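Zerutis two-finger gripper, pair - review after one season of use

Reviewed by Yanling Zheng
November 6, 2024
Price paid: 900 for the pair, cables included
Rating: 4 out of 5

I have used this pair since June on a two-arm setup. Before it we had the Fullex parallel jaws, which are strong and very reliable, but they don't like thin things. My work is mostly small office and household objects on a table, so thin things are my daily problem. I bought the Zerutis pair for the pointed fingers.

Mounting

Mounting took me one afternoon for both arms. The screws are good quality. The manual is not so good, and page 11 shows the connector turned the wrong way, so please check it before you push. I wrote to the seller and Wahyudi Kusuma answered me the same day with a corrected drawing.

The cable is the part I like least. It is stiff and it needs a big loop at the wrist. If you make the loop too small, it pulls on the housing when the arm folds. I tied mine too short the first time and had to do it again.

Picking up thin objects

I test with a pen or pencil and a small red cylinder, both laid flat on the white table. For me this is a more honest test than a foam cube, which any gripper can hold.

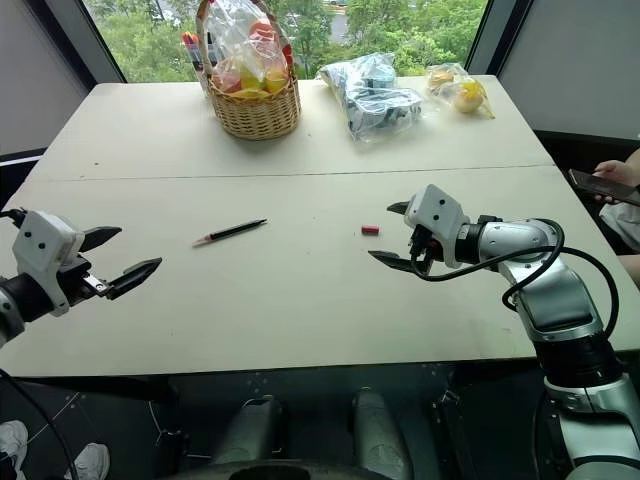 With the Fullex jaws I had to come down exactly straight over a pencil, and a small error in height meant the jaws hit the table. The Zerutis fingers forgive more. You can come from the side at a low angle and the points go under the object a little. I still recommend a slow speed for the last part of the movement. At full speed the fingers can push a round object away before they close on it.

My log for the summer has 602 grasps on thin objects. The failures were mostly my own bad approach angle, and only a few were real slips after closing.

Working with both hands

One gripper alone is easy to judge. Two grippers close together are harder, and I did not find any review that talks about it. The housings are boxy, so you must leave enough space between them. I keep one hand open and waiting while the other one takes the pen. The small cylinder stays on the table between them until the first grip is finished.

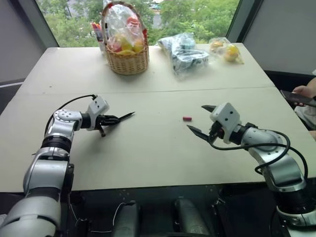 Controller and software

I run both grippers from one Skuvel controller. The setup program found the left one immediately. The right one needed a new address, because both arrive from the factory with the same number. Closing force has steps, and I use step 2 for pens. Higher steps leave marks on soft plastic.

Lucía Cabello in our group prefers to set the force from her own script, and she says the delay is small enough for her work. I did not measure it.

Would I buy it again?

Yes, for light objects. For heavy boxes I would keep the Fullex. I take away one star for the cable and the manual. A softer cable is sold separately by Pinto, but I have not tried it yet.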